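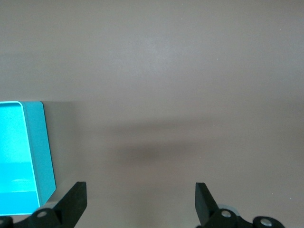
December 2019
Shop notebook, Morkanville bench. Bins and table surface.

Second go at deciding whether the open-top blue bins are worth keeping. The last entry on this is from June and I no longer trust most of it. It says the bins "work fine," with no word on what was put in them or how long they stood.

The catalog sheet from Plakonus gives the wall as straight. It isn't. Put a square against the side and there is a gap at the bottom on all the ones I tried. A small taper is normal for a molded bin, it has to come out of the mold somehow, but then don't print "straight wall" on the sheet. It matters to us for one reason: we wanted to push them up against each other in a row and lose no table. With the taper they touch at the rim and small parts drop into the V between them. Found two washers in there this morning and a set screw I had already written off.

Load. The sheet says 1,620 g before the floor sags. I put in 800 g of mixed screws and left it overnight on two rails. Floor had dropped a little by morning, enough to rock when set back on the flat. Took the screws out and it came back most of the way. Added more until the scale read 859 g and stopped, as one corner was already off the table. I don't know how they got their number. Maybe warm sand, spread even, for ten seconds. Ours is a heap of screws in the middle, and a heap of screws in the middle is what people will do with it.

Not a fair test yet. The rails were too far apart and I only did it with one bin. Repeat with the rails moved in before anyone quotes this.

Color. The argument for blue was that steel parts show up against it. True for the dull ones. Bright zinc under the bench lamp picks up the blue and I lost the small spacers twice. Gray or white might be worse, I haven't tried. Whoever wrote "much better visibility" in June should say compared with what.

Table top. The gray-brown finish from Barbieri is supposed to hide dust. It hides brown dust. White specks show up fine on it, and I wiped it with a damp cloth before starting. I would rather see them, so no complaint, but that was the selling point and we paid extra for it. No glare to speak of, I'll give them that. The matte surface does take pencil and gives it back with an eraser, so I marked the bin positions right on it. Still readable at the end of the day.

Tetstead wants to order 39 more bins so both shops match. I would hold off. Matching is nice but if the floors sag we will have two shops with rocking bins. Asked them to send over the old gray ones they say they threw out, in case they didn't.

To do:
Repeat load, rails closer, three bins.
Try a strip of felt under the floor, see if the rocking stops.
Strip of tape across the rims to close the V. Ugly, cheap.
Measure the taper properly with the feeler gauges. Mine are missing the thin leaves, borrow a set.
Cross out "work fine" in the June entry and point it to this page.

Later, same day: felt tried on the one bin, empty. Sits flat. Means nothing until it is loaded.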